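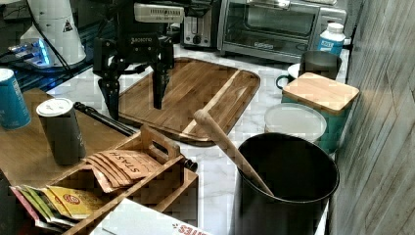

crumbsinmybed

Nov 13, 2018, posted in Bread & Baking
Reading time: 2 min

OK so I need to vent about sourdough. I've been at this since January and my loaves still go stale on me by the second day. Not moldy, just sad and leathery. I bake one big round, let it cool all the way, and then it lives in a paper bag from Dultberg (the bakery by my work, I hoard their bags). My husband won't touch it after day two and I end up eating toast for every meal. What is everybody else doing?

ryeandshine
Paper is your problem! Paper is great for the crust and terrible for everything else. I keep mine cut side down on the board with a clean towel over it and get three good days, four if it's mostly rye. Past that I slice and freeze.

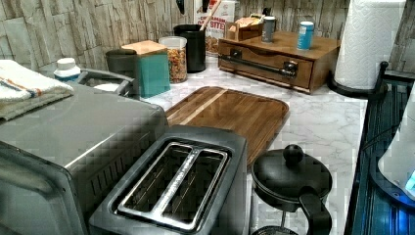 Can you toast sourdough straight from the freezer?
Straight from frozen is fine, as long as you sliced it first. Turn the dial up one notch from your usual and check it early, every toaster is different.

oldstarter_7
Gonna disagree with ryeandshine on the cut side down thing. I tried it for a whole winter and all I got was a damp bottom and a crust like a wet shoe. A bread box is the way to go. Mine is a Staltasside, 16 bucks at a yard sale, ugly as sin, and the bread comes out of it on day four still worth eating.

ryeandshine
Where do you live though? I'm in Narkevthorpe and it's so dry here in the cold months that nothing gets damp ever. I bet that's the whole difference.

oldstarter_7
Ha, OK, fair. I'm near the coast and my salt doesn't even pour. Still wouldn't do it.

crumbsinmybed
I'm somewhere in the middle I guess? Dry in winter, swampy in summer. I did try freezing once but I froze the loaf whole like a dummy and had to go at it with everything I owned.
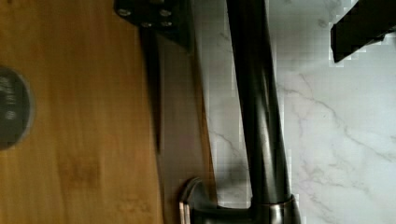
Took me forever, and the slices came out as wedges, fat on one end and see-through on the other. So now I'm thinking slice the day I bake, leave out enough for two days, and freeze the rest. Do you guys put paper between the slices?

fekete_fan
I don't bother with paper. Lay them in the bag so they alternate, top crust next to bottom crust, and they snap right apart. And please wait until the loaf is totally cool! I go around 7 hours. Overnight if it's rye.

ryeandshine
Seven hours?? You have more willpower than me. I'm in there with the butter after one.

fekete_fan
And that's why yours is gummy :)

ryeandshine
It is not gummy. It's moist.

crumbsinmybed
Update! Sliced and froze most of this week's loaf and I'm a convert.

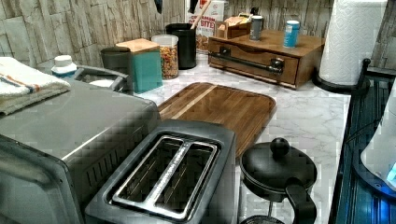

Breakfast was two slices with way too much apricot jam, and my husband asked if I'd baked again. I did not correct him. Still want to try a bread box for the part I leave out, so if anybody spots another cheap Staltasside, message me before you grab it.

oldstarter_7
No promises, I kinda want a spare.

Recent threads in Bread & Baking
Starter smells like nail polish, toss it?
Fekete flour, worth the extra money?
Rolls that won't brown on top
Best pan for sandwich bread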